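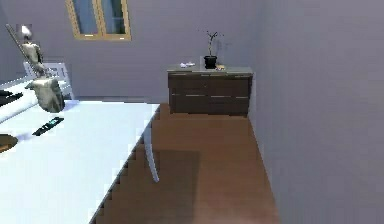
2023-07-11

The trampoline came in three boxes, and the courier left two of them. I should have taken that as advice.

I'd ordered it from Jekora after a fortnight of reading reviews written by people whose children are apparently made of cast iron. It cost £353, which included a safety net, a ladder and a rain cover. The rain cover has since been seen in next door's pear tree.

The third box arrived the following week with the springs in it. There were meant to be 58. There were 58, I'm pleased to say, and I know this because my daughter laid them out on the patio in order of how much she liked them.
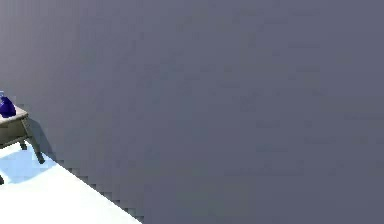
Putting the frame together took me and Eoin Kinsella most of a morning. Eoin once built a shed, so he was in charge. The instructions are one large sheet folded into a very small sheet, and step 8 asks you to fit the springs in opposite pairs, like numbers on a clock. We went round in a circle. By the last few the mat had pulled so far to one side that Eoin was lying on the grass with both feet against a leg, saying words I had to explain away at teatime.

So off they all came again, and we did it the clock way. It's much easier. I'd still buy the proper spring hook, as the one supplied bends if you look at it sternly.

A few things I'd tell anyone about to do the same. Measure the garden, then measure it again with the washing line up. Get the anchor kit, especially if you live anywhere near Clunthorpe, where the wind comes straight off the fields with nothing better to do. Keep the mat well clear of the fence. One child at a time is the rule on the label, and you'll be enforcing it until they leave home.

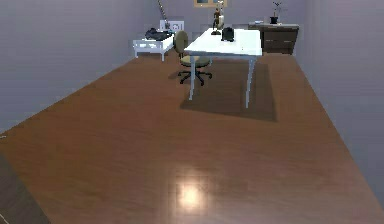 Noura Smadi has offered us her old sandpit as well – the lidded kind, cat-proof in theory. I've said yes, provided it comes in one piece. The lawn was looking smug anyway.

As for the trampoline, they were on it until bedtime every night for the first week. Now they mostly lie on it and eat crisps. I've asked for a turn.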